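Curkik opens shared desk room for clear-out ahead of October move

Staff at Curkik began sorting the contents of their shared desk room this month, the first stage of a move that will put the company's records and small equipment on a single floor. The work is being done desk by desk, with each surface cleared, wiped and signed off before the next one is started.

The room has served as overflow space for the accounts and repair sections. Paper files, boxed spares and older computer parts were left there as other rooms filled up, and no inventory was kept. Curkik has set aside a budget of $500 for storage materials, covering folders, labels, shelf dividers and replacement cartons. Furniture is not included and will be moved as it stands.

Annelore Brandes, who manages the office, drew up the procedure. Items are divided into three groups: keep at the desk, move to the records shelf, and discard. Anything that cannot be assigned on the spot goes into a holding tray with a dated slip. The tray is reviewed at 4 p.m. each working day, and items without an owner after the second review go to the general supply cabinet.

"The desks are the slow part," Brandes said. "A cabinet has a label on the door, and you know what ought to be in it. A desk has whatever people put down on it. You have to pick up every sheet and read it."

Brandes said loose paper takes more time than equipment. Invoices and delivery notes must be matched against the ledger before they can be filed, and unsigned copies are checked against the originals. Envelopes are opened and flattened. Staples stay in, but paper clips and rubber bands come off, as both leave marks on documents held for long periods.

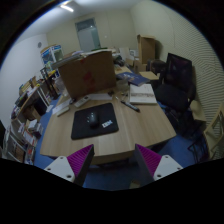
A desk in the shared room, with papers stacked on top of a cardboard box at the rear and a mouse on an IBM pad.

Cartons are handled under a separate rule. Before a box is opened, papers resting on it are taken down and sorted as a batch of their own, and they are not mixed with the contents. Brandes said earlier clear-outs had lost track of which papers belonged with which box, and two sets of service records had to be rebuilt from supplier copies.

Each carton is then opened, listed on a single sheet and closed again. A copy of the sheet goes inside under the flaps, and a second copy goes to the office. Boxes in sound condition are reused. Those with soft corners or split seams are flattened and replaced with a standard size that fits the new shelves. Old printing on the outside is left alone, but a white label is fixed to the short side so that the contents can be read without pulling the box out.

Shelving for the records area was ordered from Virnum, a local supplier of office fittings. The units are steel, with adjustable shelves, and each shelf is rated at 40 pounds. That figure sets the upper limit for a filled carton. Staff have been asked to weigh any box containing bound ledgers or metal parts, and to split the load if it comes out too heavy.

Small electrical items follow a third procedure. Remote controls, chargers, adapters and similar pieces are matched with the equipment they operate and tagged with the same number. Batteries are taken out of anything going into storage and placed in a collection tub near the door. A remote with no matching unit is held for one month – long enough, Brandes said, for someone to notice that it is missing – and then recycled.

Mice, keyboards and mouse pads stay with the desk unless they are damaged. Working pads are cleaned with mild soap and water, left flat until dry and returned to the same place. The company does not plan to standardize them, and older pads remain in use where the surface is still even. Pens and markers are tested on scrap paper. Those that write go into a cup on the desk, and the rest are thrown out.

The move was first proposed after a storage review by Wavau, a consulting office that works with small firms. Its report found that most of the delay in answering customer requests came from looking for paperwork, and that the records were split between too many rooms. It recommended one indexed location and a fixed limit on what may be stored on work surfaces. Curkik accepted the first point in full. On the second, it settled on a looser rule under which boxes may stand on a desk during a job but must be returned to the shelf when the job is closed.

Some employees had asked for the stricter version. Others argued that a carton at the back of a desk is the most practical place for files in daily use, particularly for staff who handle several accounts in the same afternoon. Brandes said the rule will be looked at again once the new shelves have been in use for a full quarter.

Desks will be moved after the sorting is finished. The order of the move has been posted beside the door, along with a floor plan showing the position of each desk and the nearest outlet. Cables are to be coiled, tied and taped to the underside of the desk they belong to. Drawers must be emptied or locked, and keys handed in at the office in a marked envelope.

A cleaning crew will go through the room after the last desk is out. The floor will be stripped and resealed, which requires the room to remain closed overnight. It will reopen as a packing area for outgoing repairs, with a long bench along one wall and a rack for flattened cartons.

Employees who have personal items in the room should collect them by noon on the last working day of October. Questions about records go to Brandes at the office, and requests for extra cartons or labels can be left on the clipboard next to the supply cabinet.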